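# The loop that guards your bike while you buy milk

Stiltdale has 193 bicycle racks and, by the reckoning of anyone who has tried to park there on a Saturday, no free ones. What it also has is Clasero, a narrow shop behind the bus station where Jouko Sjöberg has been selling locks long enough to have stopped promising people anything.

"They come in with a bike worth 2,000 and ask for the light one," he says. The light one is the cable lock, which weighs little, coils up in a coat pocket and will hold off a thief for as long as the thief is feeling lazy. Sjöberg sells more of them than everything else put together. He has made his peace with this.

I bought my first in August, after a summer of dragging a chain about like a minor character in Dickens. The cable was a joy. It went round railings, round saplings, and once round a bench with a man still sitting on it. Closing it was another matter. One end has to find the other, and a cable that has spent the morning coiled up has firm opinions on where its ends should go. You need two hands, and a third for the shopping.

Martti Ahonen, who teaches the evening repair class upstairs, has a method. Lay the lock flat on a table, let it settle into whatever curve it likes, and bring the tip to the barrel instead of chasing it round. Practise that 4 times, he says, and you can do it in the rain. I practised rather more than that.

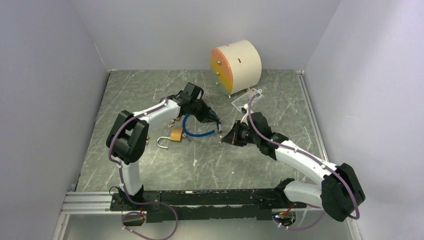 *Blue cable lock, still open, with a padlock to its left.*

The padlock has its own following. Ahonen keeps one on his shed and speaks of it warmly, though he admits the shed contains a broken mower and some paint. His bike gets a heavy chain and sleeps in the hall, where his wife walks into it.

As for mine, the cable does for the bakery and the library. For the station I have gone back to the chain, and to clanking.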